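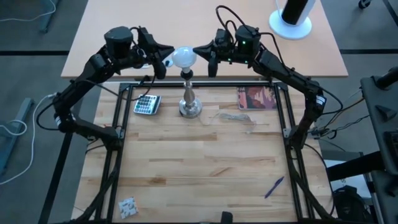 Griet Maes
@grietmaes · 2h

At the Padudmont open day this afternoon. They build two-arm setups in the old Van Beek building and let visitors in once a year, in groups of 20. 1/5

First stop was the lamp table. Two black arms, one each side, and a small lamp with a bare bulb standing between the grippers. Calculator and a purple pen on the same table. 2/5

I asked what the hard part is. Bulbs, said the engineer. Grip too lightly and it slips, too hard and you need a broom. 3/5

They want 2000 recorded tries before they change the grippers. They had 800 this morning. Each one gets a note by hand, pass or fail, and that takes longer than the try. 4/5

Coffee was good. Bus back to Hokberg goes from the rear gate, not the front, so allow time. Next open day is in December. 5/5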